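Jalumau van assembly – your questions

Updated in August. We get the same emails over and over so most of it is answered on this page.

Where are the vans put together?
At the Pitier site, in the old bus hall. Bodies come in painted, engines and axles come in crates. Final fit and road check on site.

Is it a full factory?
No. Kit assembly for now. No welding, no paint shop. Welding maybe later, depends on orders.

How many a year?
900 in the first full year. After that we'll see.

How many people work there?
58 on the line at the moment, one shift. Hiring for a second shift opens once the parts flow is steady. Please dont send resumes to the sales address, they get lost.

Which models?
Short van and long van. The minibus stays imported. No pickup planned, sorry.

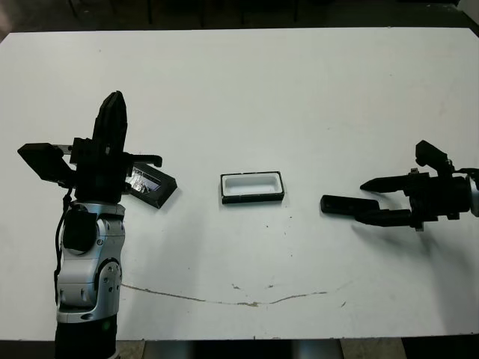

White tabletop and robot arm.

Do local parts go in?
Some. Seats and floor mats are from Bepari, wiring from Clisudetti. Glass and tires still come with the kits.

Is the warranty different from the imported van?
Same warranty. 5 years on the body, shorter on the battery and brake parts – check your booklet for the exact terms. Any Jalumau dealer can do the work.

How do I know if mine was built at Pitier?
Look at the plate inside the driver's door. It says Pitier under the build code. Older vans won't have it.

Will the price go down?
A little on the short van. Long van stays the same untill the next price list.

How long is the wait?
About 200 vans are on order ahead of you if you sign now. Fleet orders are in the same line, no skipping.

Can I pick up at the plant?
Yes, mornings only, gate opens at 8. Bring ID and the order sheet. Dealer pickup is easier for most people – plates are done there too.

Are there tours?
Not yet. Schools can write to the front office.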